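Washing soft fruit without ruining it

I went through a lot of strawberries in July, and by the end of the month I had settled on a routine that loses very few of them. It took some comparing. I kept notes on paper, as usual, and this is the tidied version.

The starting point was a flat from the Escobedo stand, which Harriet Calloway picked up for me because she was driving past. I rinsed the lot under the tap, tipped everything into a deep round strainer, and put the strainer in the refrigerator over a bowl. By the next evening the bottom layer was soft and two of the berries in it had grown fur. The top layer was fine. Same fruit, same water, same refrigerator. The difference was load and drainage.

A deep strainer stacks the fruit. The berries at the bottom carry the rest, and they also sit in whatever water runs down from above. If the holes are few, or only on the lowest part of the curve, a berry can plug one and hold a small puddle against its own skin. A wide, flat base spreads the load and gives the water more ways out. 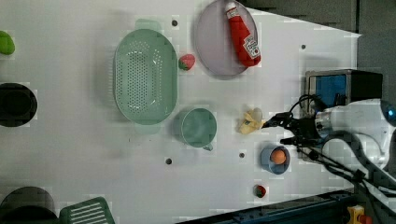
Shape matters more than capacity when choosing a colander for berries. Most are sold by volume, and volume tells you nothing about how many layers you will end up with. Measure the floor, then look at where the holes are. The sage-green oval one has them in a dense pattern across the base, small and round, and the right-hand wall is solid. I have come around to solid walls. Fruit pressed against a slotted side picks up a line of dents, and a smooth side leaves no marks. The flat tabs at the two ends are the handles, and on an oval they belong there, at the ends of the long axis, so that the colander can bridge a sink.

Hole size is a compromise. Large holes drain fast and let blueberries through. Small ones hold a film of water across the opening, and the film has to be broken with a tap of the hand against the rim. One firm tap is enough. Shaking is worse for the fruit than leaving the water in.

The routine:

Sort dry. Take out anything split, leaking or already soft, and eat it or cook it that day.

Leave the caps on. A hulled strawberry takes in water through the cut and tastes of it.

Rinse in cold water, in portions of 325 grams. That is what fits in a single layer in my colander. Yours will be different, so weigh one layer once and write the number inside a cabinet door.

Drain for 3 minutes, with one tap at the start and one at the end.

Turn out onto a dry dish towel and leave for 30 minutes. Roll them over once, halfway through.

Store in a shallow container lined with a paper towel, lid slightly open.

I tried a vinegar soak as well, at Ingrid Oyelaran's suggestion. It may have added a day. It also left a smell in the container that I could not get out, and I stopped.

Sorting by size before storing has been more useful than I expected. Small, dark berries tend to be riper and go first, so they sit at the front of the container. The large, lighter ones can wait until the second or third day. With a mixed box, eating at random meant that I kept finding the small ones too late.

Towel drying is the step people skip. I skipped it too, on one portion, as a check. Those berries went into the refrigerator straight from the colander, and the paper towel under them was soaked through by morning. The dried portion next to it had a few damp spots. Both had been drained for the same time. A colander removes the water that wants to run off; the rest clings around the seeds and under the cap, and cloth is what takes it up.

Raspberries are a separate problem. They hold water in the hollow and collapse if rolled. I rinse them just before eating, in one layer, and drain them upside down. Ansel Dunleavy does not rinse his at all, and I have not persuaded him.

Next on the list is lettuce, which I currently wash badly.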